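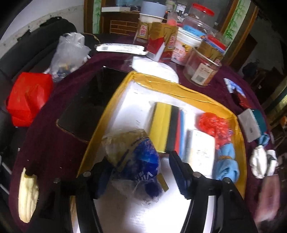
Packing Staff at Solmont Ask What the Grippers Are For

The people who pack household orders for Solmont want written answers before the company goes any further with automation. So far they have a slide deck.

Since January, packers have been filling boxes with a hand-held gripper for part of each shift. Sponges, bottles, folded cloths, all of it goes in with two black fingers instead of ten pink or brown ones. The recordings go to Valeck, the contractor hired to train a packing arm. Solmont calls this "sharing expertise." The hourly rate has not changed.

"I can close a box by hand while I'm still lining up the first sponge with that thing," said Busisiwe Botha, spokesperson for the packers' group. "Then my pick rate gets read out at the end of the week as if I'd been using my hands."

Valeck has asked for 4000 recorded packs. Solmont says the arm will take over "repetitive tasks" and that its 42 packers will move to "higher-value roles." Asked to name one, operations manager Florian Mallet said the roles were still being defined.

The group wants three things in writing: recording hours left out of pick rates, extra pay for those hours, and no job cuts while the trial runs. It has 84 signatures, including drivers and returns staff.

Solmont has promised a reply. It promised one last time, too.

Press contact: Facundo Farías, for the packers' group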